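Torkcombe College
Module: Automation in Practice
Unit 5 handout: Protective stops and lost references

5.1 Purpose of this unit

Students are required to read this handout before the October practical. It deals with one fault, its cause and the checks that were introduced afterwards. The general rules on risk assessment are set out in Unit 2 and are not repeated.

5.2 Summary of the fault

The exercise, known as Wundura, requires a desk-mounted arm to approach an open laptop, lower one finger to a key and withdraw. During a run of 40 cycles the arm entered a protective stop on cycle 18. The finger had met the top edge of the screen on the way down. The contact force recorded in the log was 68 newtons. The screen was cracked and no person was hurt.

The operator cleared the stop and restarted the program without moving the arm to its home position. The same contact occurred a second time. The second contact was avoidable and is treated in this unit as the more serious of the two.

5.3 Cause

The program stored the position of the laptop as a fixed point measured from the robot base. The laptop stood on a separate desk, which was not fastened to the base table. When the log was compared with the original measurements, the desk was found to have shifted by 175 millimetres. The arm had followed its path correctly throughout. The path was no longer right for the place where the laptop stood.

The cable along the arm was also examined. A loop of cable near the hand can catch on a raised screen and pull the tool to one side. No sign of this was found, but the point remains on the inspection list.

5.4 What a protective stop does and does not do

A protective stop halts motion once an unexpected force is detected. It does not prevent the first contact, and it does not identify the cause. Clearing the stop removes the message only - the obstruction may still be present.

5.5 Revised procedure

Before each run, confirm the position of the desk against the floor marks.
Run the first cycle at reduced speed with the stop button in hand.
Check that the cable is free through the whole movement.
After any stop, record the joint positions before touching the controls.
Return the arm to home by hand guiding. Do not restart from the point of contact.

Students who have used the Wako trainer at Funddale should note that its reset sequence is different and must not be applied to this equipment.

5.6 Preparation for the practical

Write one page on how the shift of the desk could have been detected before cycle 18. Refer to Figure 5.1 when discussing clearance between the finger and the screen.

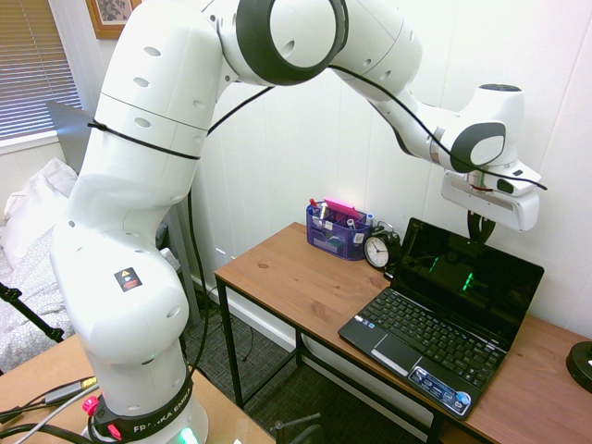 Figure 5.1 Arm with the gripper finger just above the top edge of the laptop screen.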